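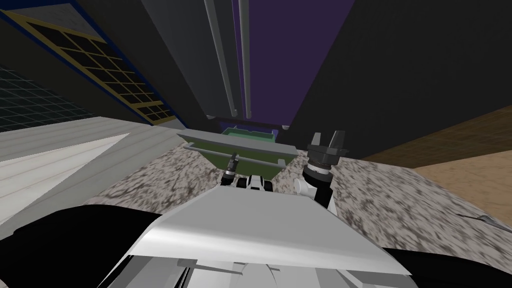
**Kalis:** Three paragraphs is plenty for a death notice. The local paper charges by the line and my uncle's came to 72 lines, most of them cousins.

**Jodix:** Cousins buy the paper, though. Leave one out and you'll hear about it until August.
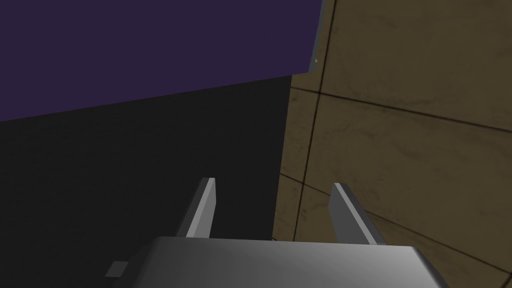 **Kalis:** We left out 2 and I've had a very peaceful time.

**Vasiliu:** I'd drop the school prizes before the family — he was 47 years at the same firm, say that.

**Jodix:** Disagree. He was proud of the Latin prize. Put it in and lose the golf.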